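The Pile on the Table
What I learned from a month of folding other people's shirts, and then my own 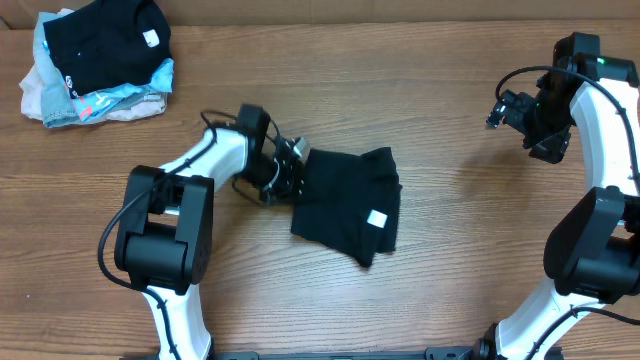
One black shirt on top of the stack, another black piece still going. The wooden table does half the work.

March, a little after six in the morning, and I am standing in the back of a laundry in Plerham with a stranger's T-shirt held under my chin. Wrong already. "Not the chin," says Etornam Ackah, not looking up. "Table."

Everything goes on the table here. Ackah runs Zervas, a wash-and-fold shop two doors up from the bus stop, and she has strong feelings about surfaces. Beds are too soft. Laps are a joke. The top of the dryer is where socks go to get lost. A table, flat and at hip height, nothing on it but the clothes.

She took me on for a month. No pay, free coffee. I had asked her to teach me to fold because my closet at home had reached the point where I was wearing the same 5 things off the top and sort of forgetting the rest. My sister counted my T-shirts for me over the holidays, out loud, in front of people. 58. I own a shirt from a 10K I didn't run.

So. Day one. Dark shirts.

Black is the hard one, it turned out to be my nemesis for most of the month. On a light shirt you see every crease and every seam. On a black one at six in the morning under a tube light you see a black shape. You go by feel. Side seam, shoulder, hem. And you go by the label, which Ackah uses like a compass — find the little white tag and you know which way round the thing is. I had spent my whole adult life cutting those off.

Her fold is not fancy. Face down, sides in, sleeves back on themselves, then up from the bottom, once or twice depending on the shelf. Flip. Smooth with the flat of the hand, from the middle out. If one edge drops lower than the other you don't start over. Pinch the corner, tug it, move on. She charges by the bag and there are bags to the ceiling.

"People unfold the whole thing to fix one corner," she says. "Then they're tired and they quit and it all goes on the chair."

I know the chair. Everybody knows the chair.

By week two I had opinions about fabric, God help me. Denim is easy, denim wants to be folded, it just takes up room. Put it low in the stack. Printed tees next, with the print folded so a bit of it shows at the edge, that way you can find the one you want without digging. Thin slippery stuff is the worst and I would like to speak to whoever invented it. Ackah rolls hers. She won't let customers see her do it.

A stack has a height where it stops being a stack. For her that's a hand and a half. Past that it leans, then you pull one from the middle, then you have a pile again and you're back where you started. Two short stacks beat one tall one. I wrote this down as if it was news.

My best morning I did 80 pieces before the shop opened. Ackah did 392 in a day once, the week the hotel on Gova Street lost its machines, and she remembers the number the way other people remember a marathon time. She ate standing up. Her daughter brought rice.

There are gadgets, obviously. I bought one, a hinged plastic board called the Zinwood, and brought it in feeling pretty clever. It makes a very neat square. It makes the same square out of everything, and my drawers are not that square. It's behind the couch now.

What stuck, a few weeks on? The table, mostly. I cleared off the one by my kitchen wall and I fold there straight out of the dryer, while things are warm, before I sit down. That last part matters more than the technique. Takes about ten minutes for a normal load. I keep the stack at the far corner so there's room to work in the middle, same as in the shop. New ones go on top, and when I put them away they go under what's in the drawer already, so the same shirt doesnt get worn to death.

I gave away the 10K shirt. Also a lot of others. Folding a thing by hand every week makes you ask if you like it enough to keep doing that.

The black ones I still get crooked. One side always hangs a bit low. Ackah came by for tea last week, looked over at the table, walked across without a word and fixed the corner on the top one. Then she asked where I keep the sugar.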